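Walking the Field Edge at Ondby: Paths, Grass and Shrubs
Student project report by Siriporn Srisuk

When our class was asked to pick a piece of open ground and get to know it properly, I chose the big field at Ondby, mostly for the selfish reason that I have walked past it for years on the way to my aunt's and never once stopped to look at it (she was delighted, and fed me every time). My question was a simple one: how do people get across a place like this, and what grows along the lines they choose?

I marked out a walk of 815 meters and split it into 3 parts, which I called the open grass, the shrub line and the paved path. I meant to do the whole thing in one go, but the grass alone took me most of a morning.

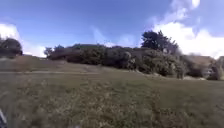

The open part is a mix of green and dry, tan grass, and a pale dirt path runs across it toward the middle. I became very fond of that path! Dirt paths like it don't show up on the Vesomden map I started with, so I had to draw mine in by hand, pacing it out and then pacing it again when the numbers disagreed. Past it there is a low slope with trees on top, and a long band of shrubs and low trees that I never managed to sort fully into species.

The paved part covers 570 meters of my walk, and I will admit I expected it to be the dull bit.
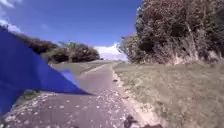
Page last changed: January 4, 2019

The asphalt had plenty of small pale leaves and petals lying on it, with a sandy-colored edging between it and the grass on the right. I spent a long time on that edging, as I wanted to know whether the verge was creeping over it, and one visit is too short to tell. I would like to go back in February with a tape measure and do it again.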